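Workshop notebook, back bench
1st December

Dye day again. I know I said after the last batch that I'd leave indigo alone until spring, but there were two skeins of the Fernandes wool sitting on the shelf giving me looks, and the vat from August was still there under its lid, so here we go.

State of the vat first. It smelled right (barnyard, not rotten eggs) but there was no coppery skin on top at all and the liquid was plain navy blue when I dipped a spoon in. So it had run out of steam, which is fair enough after sitting that long in a shed. I warmed it up slowly in the big pot with the water jacket, gave it a spoonful of fructose and a pinch of lime, stirred it once gently around the edge and went off to do other things. When I came back the liquid had gone yellow-green under the surface and there was a bit of bronze scum forming. Good enough for me!

Recipe notes, so that I stop guessing every time. Fresh stock is 600 grams of the Takum powder made up in the large bucket, and I've been topping up from that instead of throwing dry powder straight in. Much better. Dry powder clumps, floats, and gets on everything including my sandwich. If anyone else makes up stock, please write the date on the lid, and please use the marbles to grind the paste. The whisk doesn't do it, it just looks like it's doing it.

Soaked both skeins overnight in plain water with a drop of dish soap. Skein A is the tight plied one, skein B is the fluffy single that I am frankly scared of. First dip was short for both, then out to air on the rack. I do love that bit, when it comes out the color of pond water and you stand there watching it turn. Skein A turned evenly. Skein B turned in patches, with pale bands exactly where the figure-eight ties were sitting. I'd tied them too tight again. Loosened all of them, swapped the cotton string for scraps of acrylic yarn, and dipped it again for longer.

Third dip on both after lunch. I kept a hand on the skeins the whole time this round and moved them slowly without breaking the surface, and that made a real difference. B still has one pale band near the inside but it's soft enough to pass for something I meant. A is gorgeous, a proper deep blue, and I'm going to keep it away from everybody until I decide what it's for.

Rinse notes. Cold water first, then a splash of vinegar in the second bucket, then cold again until it runs clear. B took forever to run clear. I suspect a lot of that blue is just sitting on the outside of the fiber, so it'll probably crock like mad on somebody's fingers. Do a rub test with a white rag before it goes anywhere near the Flolska order.

About that order, while I remember. They want sample cards in four blues, light to dark, and they want them on the Plimik cotton as well as the wool. The cotton has to be scoured properly this time (washing soda, a long simmer, change the water when it goes tea-colored). Last time I skimped on the scour and the stuff came out looking like a map of somewhere rainy. I've put shade card 805 up on the pinboard, that's the one they liked best, and I think it's four short dips on wool. On cotton, who knows. I'll run a strip test with one dip, then two, and keep going until it matches, and staple the strips in here.

Also tried the leftover madder bath on a few scraps, just to use it up. It gave a sort of faded brick, much nicer than I expected from something that tired. I overdyed one scrap with a quick indigo dip and got a muddy plum. Interesting, ugly, keeping it.

Things to sort out:

The pH strips are nearly gone and the ones left have gotten damp, so don't trust them. Order more.

The lid on the big pot doesn't seat right any more. I've been putting a folded towel over it to keep the air out.

3000 ml is as full as the small vat should ever get. I overfilled it, put a skein in, and spent a while on my knees with a mop. There's now a tape line on the side. Stay under it!

Gloves. I went without for the last rinse and my thumbs are blue.

Left the vat warm with the lid and towel on, balanced with a bit more lime, and I'll look at it in the morning before feeding it again. If the skin has come back I'll start the cotton strips. If it hasn't, another spoon of fructose and some patience, and I'll do the scouring in the meantime so the day isn't wasted.

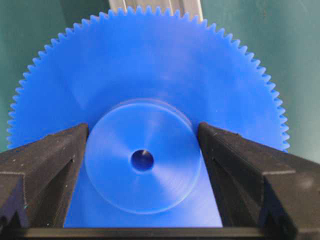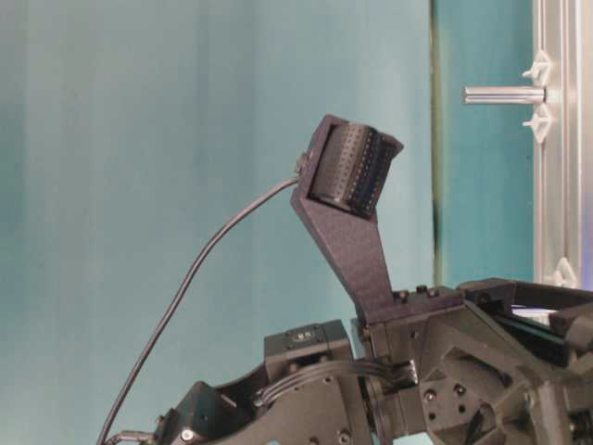 Top: blue gear, fine teeth. Bottom: black roller with the raised dots.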